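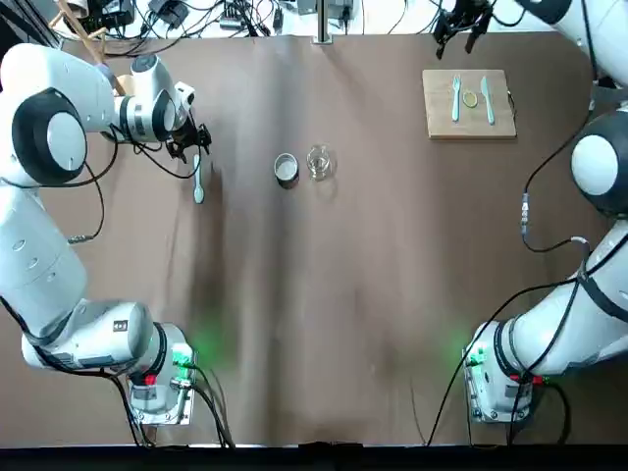

Revathi Nair wrote in after my last column to say I was being unfair, that moving everything to one cloud vendor had cut her team's on-call pages in half and she'd sign the same contract again tomorrow. Fair enough. I believe her. I also asked what it would cost to leave, and she said she hadn't looked.

Which is my whole complaint. Hardly anyone looks.

So let's talk exit fees. Egress, to use the word on the invoice. You put data in for free. You take it out and there's a meter running. Everyone in the business knows this, it gets a line in every architecture review, and then the meeting moves on to dashboards.

I spent most of February helping a mid-size parts distributor get off Clillard and onto Berchtold. Not a huge shop. 800 staff, 17 applications that mattered, one storage bill that had been creeping up since before the current IT director got there. The sales pitch from both sides was the same pitch. Open formats. Easy migration. Talk to a specialist.
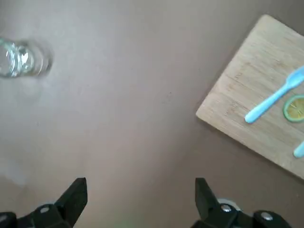
Glass tumbler on a tabletop.

The specialist sent a spreadsheet. 78 rows. Some rows were for things we didn't know we were using – a log archive somebody switched on and forgot, snapshots of snapshots, a queue service that talked to a database that nothing else talked to. Every row had a transfer price. A few had a "retrieval" price on top of the transfer price, so you pay to wake the data up and then pay again to walk it to the door.

Was it ruinous? No. It was annoying enough that the finance people asked if we could just stay another year. And that's how lock-in works in practice. Nobody needs a wall if the paperwork is tiresome enough.

The usual defense is that bandwidth costs money. Sure it does. But moving data between two regions of the same provider was a fraction of the price of moving it to a competitor, and I have a hard time beleiving the cable gets more expensive when it finds out where the packets are headed. 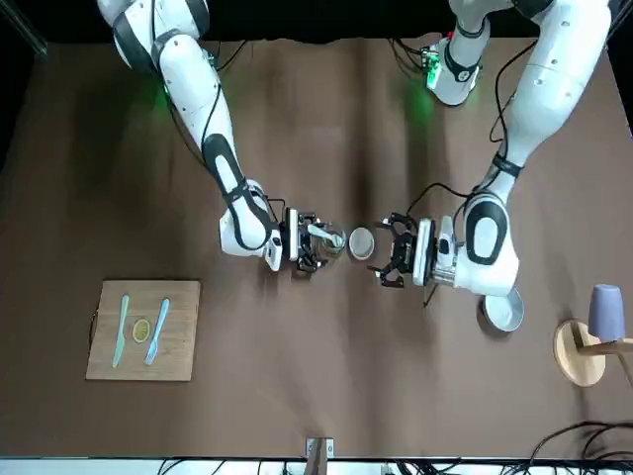
Photo: Skunholm press office

Then there's the managed services problem, and here I blame us customers as much as them. The distributor's order system was built on Clillard's own event bus. Nice product, really. Fast, quiet, good docs. Also no equivalent anywhere else that takes the same calls, so the developers had to rewrite 2,000 lines of glue to get the same orders to the same warehouse. That work never shows up as an exit fee. It shows up as a late spring and two people who don't want to hear the word "migration" again.

I don't think the answer is to avoid managed services. Running your own queue at 3 a.m. is a bad hobby. Multi-cloud from day one is mostly a way to pay for everything twice. I've seen it tried and the second cloud ends up as an expensive backup that has never been tested.

What I'd like is dull. Put the exit price on the same page as the entry price. Have the vendor quote it every year at renewal, in dollars, for the data you hold that day. If it's small they should be happy to print it. Gunoris does something close to this for its larger accounts and as far as I can tell the sky hasn't fallen on them.

And buyers could ask. Before signing, when the account rep is still returning calls the same afternoon. Ask for a test export of one real workload. Time it. Look at what comes out the other end and see if anything can read it.
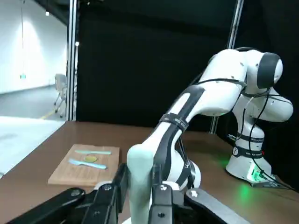

You're describing a problem for the customers who leave, and most never do, so why should the rest of us pay for the paperwork, one reader asked under the online version of last month's piece. I've thought about that one more than I wanted to.

My answer is that the ones who stay are paying already. The renewal discount you get depends on how believable it is that you'd walk. If your rep knows your exit would take nine months and a rewrite, your discount will reflect that, and you'll be told it's the best they can do this quarter. The distributor got a much better offer from Clillard the week the first export finished. Better by a lot. Same data, same vendor, same rep even.

They moved anyway. The old account stays open through the summer becuase of the log archive, which somebody in legal now says they have to keep.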